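Against the capsule hotel breakfast, and other things I was told to enjoy

I have been away for most of December and I have come back with opinions about loyalty schemes. Anyone who wanted photographs of snow can stop here.

It started with an email. A booking site called Pridirus, which I have used perhaps five times in my life, wrote to tell me that I had been "moved up a circle". I had been in the outer circle, apparently, without knowing it, and was now in the middle one. There is an inner one too. The email did not say what happens in the inner circle but the background was darker and there was a picture of a candle.

In the middle circle you get points. You also get "member moments", which I will come to. I had 4,000 points already, from nowhere, as a sort of welcome, and I am the kind of person who becomes more suspicious when handed 4,000 of anything. So I sat down with a cup of tea and tried to find out what a point was worth.

This took most of an evening. The help page says that the value of a point "depends on how you choose to use it". Fine. If you use points towards a room, the price in points moves with the demand for the room, so on a busy night your points are worth less, and on a quiet night they are worth a little more but the room is cheap anyway and you might as well pay for it. If you use them in the shop you can have a travel pillow. The pillow was 800 points in the picture and rather more when I clicked on it.

I decided to test the thing properly and booked three nights in Herkholm, where I had to go in any case, using points for one of them.

The hotel was perfectly all right. I want to be fair about that. It was clean, the radiator worked, and the person on the desk was kinder than I would have been at eleven at night. What I object to is the layer of stuff that had been spread over the top of it. My room was a standard double, but my confirmation called it a Middle Circle Double, and when I asked what the difference was I was told there wasn't one as such. There was a card on the pillow welcoming me back. I had never been there before. 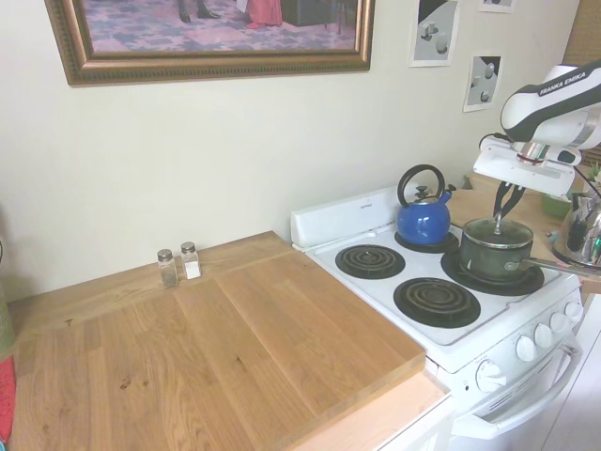 The breakfast was one of the member moments. Ordinary guests could have breakfast from seven. Members could have breakfast from a quarter to seven. I went down at ten to, feeling foolish, and there was bread and there was jam, and the eggs came out at seven for everybody. I ate bread and jam for ten minutes as a privilege.

I know how this sounds. A grown adult complaining about free jam. But the jam wasn't free, and that is more or less my whole point. When I got home I went back through the booking and compared it with what the hotel charges on its own website for the same three nights, same room, same jam. With my points taken off, I had paid 171 for the stay. The hotel's own price, with no circle of any kind, came out lower by almost the cost of a decent supper. I did the sum twice and then a third time on paper. The points night was the dearest of the three once you looked at what had happened to the price of the other two.

Now, I can't prove that one thing caused the other. Prices move about, and I may have looked on a bad day. A friend who likes these schemes far more than I do says I should have booked further ahead and used the app, where the members' rates are kept. Perhaps so. But if the reward for being loyal is that I must now install something and check it every morning like a man keeping hens, I'd like to know which of us is being loyal to which.

Supermarkets have been at this for years, of course, and at least there you can see both prices on the shelf and feel cross on the spot. The coffee places are worse. There is a chain near the station here, Van Rooij, that used to give you a paper card and a stamp, and after nine stamps you got a coffee. I understood that. My mother understood it. The card has gone and there are now "beans", and a small coffee earns you 400 of them, which sounds marvellous until you find out how many you need for a bun. I asked at the counter and the girl had to look it up. She was very nice about it and she did not know either.

I keep coming back to the paper card. It was a bad deal too, if you were the sort who lost it in a coat, and I was. But anybody could tell how bad it was by looking at it. It had ten boxes. Big numbers make it hard to tell, and I don't believe big numbers got in there by accident.

What I haven't worked out is whether to use up what I have left. There is enough for another night somewhere, if I am not fussy, and Pridirus has started writing to me about Altach, with the candle again. The points run out in spring. The latest email says I am "so close" to the inner circle and that two more stays would do it — two stays I had no plans to make, in places I hadn't thought of going.

I have looked up the trains to Altach. I am only looking. If I do go I shall ring the hotel first and ask what they would charge a stranger.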